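Call for participants: do kitchen habits programs change anything?

Griltville, starting in March

Every year a new plan promises that if you write down what you eat, you'll eat better. Grirkell has run one of these for a while and says its members stick with it. I have read their material twice and I still can't tell who they counted, or what happened to the people who quit in week one. So we are going to check.

Linance is looking for adults who cook at home at least a few nights a week. You don't need to be good at it. You don't need to want to change, and we would like some people who think food diaries are a waste of time.

What you would do

Half of the group keeps the diary the way Grirkell's booklet tells you to. The other half goes on as before and answers a short survey. You don't get to pick your half. There are 2 visits to our kitchen on Gautam Street, where you make a simple breakfast and a snack and talk us through your choices.

An earlier round had 1064 sign-ups, and 594 people filled in the last survey. That gap bothers me more than any of the results – please apply only if you expect to finish. We have room for 1000.

What you get

A grocery card after each visit and a plain summary of what we found, even if we found nothing. No coaching, no meal plan, no promise that you will lose weight or save money. If anyone tells you otherwise, they don't work here.

Who can't take part

Anyone paid by a diet or food company, or anyone on a diet ordered by a doctor.

To apply, write to Rainer Lindemann at the Linance front desk and say how often you cook. Two lines is plenty.
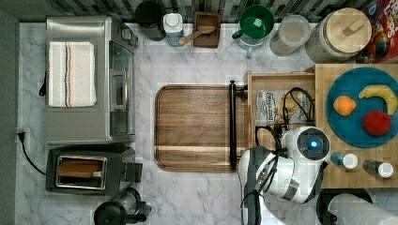
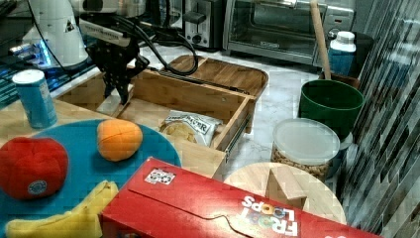
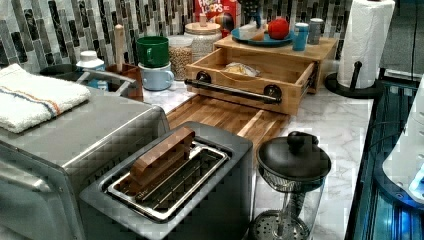 Kitchen counter, Gautam Street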